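Skirkero Hand-Held Gripper Kit, Evaluation Units
Incoming and In-Use Safety Inspection, with Comments

Inspector: Satish Kaimal
Second reader: Martim Moreira
Supplier: Jundolance
Period: November
Basis: supplier checklist rev. C, plus our additions (marked +)
Result codes: P pass, C pass with comment, F fail, N not checked

Section 1. Housing and edges

1.1 Housing free of cracks at screw bosses: P
1.2 Slot edges deburred: C
Comment: A fingernail catches on the inside corner of the longer slot on one unit. No cut hazard. Supplier asked to chamfer.
1.3 No exposed conductors with housing closed: P
1.4 + Fasteners torqued and marked: F
Comment: Paint marks missing on two rear screws. Both took a further eighth of a turn. Hold until re-marked.

Section 2. Fingers and contact surfaces

2.1 Fingers close in parallel, no visible offset: P
2.2 Pad adhesive intact on all sides: C
Comment: Slight lift at one corner, first seen after 936 close cycles. The supplier's replacement interval is 2000. Inspect pads at every 500 until we have our own figure.
2.3 Ribbed sections seated: P
2.4 + Pinch test with gloved finger at full trigger: P
Comment: Uncomfortable, no injury potential. Warning label still required on the trigger side. The label in the box is loose and is to be applied by the user, which M. Moreira does not accept. See 6.2.
2.5 + Soft goods hold: P
Comment: Thin fabric was used. Check for threads caught between pad and housing after each set. Perforated cloth sheds less than the terry squares and is the preferred test piece.

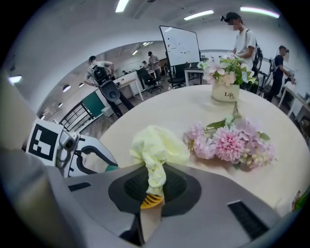 Item 2.5, cloth held at the pad. Second gripper with marker tag at left.

Section 3. Marker tags

3.1 Tag flat, no bubbles or glare film: P
3.2 Tag bracket rigid under light hand pressure: C
Comment: Bracket flexes before it clicks home. The click is easy to miss in a noisy room. Add a visual check to the user card.
3.3 Tag ID matches unit serial in the Grellar software: F
Comment: Two units had swapped entries. Corrected on our side at 10:40. Supplier to explain how the pairing is set at the factory.

Section 4. Battery and charging

4.1 Pack latches and releases with one hand: P
4.2 Surface temperature after 90 minutes of continuous use: P
Comment: Warm at the heel of the grip. Within the supplier's limit.
4.3 Charger labeled for the supplied voltage: P
4.4 + Drop of pack alone from bench height onto vinyl: N
Comment: No spare pack supplied. Requested.

Section 5. Work area and operator

5.1 Walkway clear on the side the operator backs toward: C
Comment: Operators look at the work and step back without turning. Minimum clear distance to be written into the procedure. Chairs to be pushed in before a set starts.
5.2 Breakable props away from the table edge: P
5.3 + Grip weight acceptable for a full set: C
Comment: Roughly 173 repetitions before the first operator asked for a break. Wrist, not shoulder. The Carrilho grip we reviewed earlier is better balanced but has no trigger guard.
5.4 Straps and cables secured against snagging: P

Section 6. Open actions

6.1 Re-mark rear fasteners (1.4). Owner: Kaimal. Before next use.
6.2 Factory-applied pinch label (2.4). Owner: Jundolance. Condition of purchase.
6.3 Written statement on tag pairing (3.3). Owner: Jundolance.
6.4 Spare battery pack for drop check (4.4). Owner: Jundolance.
6.5 Clear distance added to procedure (5.1). Owner: Moreira.

Disposition: Conditional. Units may be used for supervised evaluation once 6.1 is closed. No purchase order until 6.2 and 6.3 are closed in writing.

Second reader's note: Agree with all codes except 3.2, which I would fail. A bracket that can look seated when it is loose will cost us a day of unusable recordings. Left at C pending the revised user card. M.M.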